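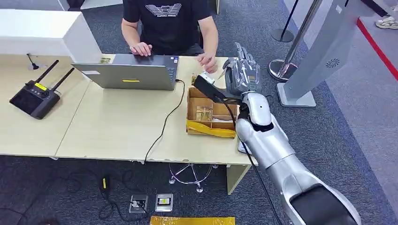
Braris ist ein Mietpaket aus Roboterarm, Mehrfingerhand und Steuerung. Der Aufbau benötigt einen Schreibtisch mit Netzanschluss. Kleinteile können in einem Karton mit Pappfächern bereitstehen; die Bedienperson sitzt am Laptop gegenüber.

Wie lange dauert die Einweisung?
2 Stunden, maximal 8 Personen.

Sind biegsame Objekte zulässig?
Ja. Zeitschriften können sich am Rand wölben.
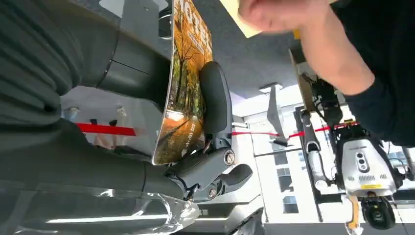 Greifer mit Zeitschrift

Suchbegriff eingeben Suchen

Kommentare (2)

Zhiqiang Fan: Gilt das auch für Drorkisell?

Sachdeva: Preis pro Tag?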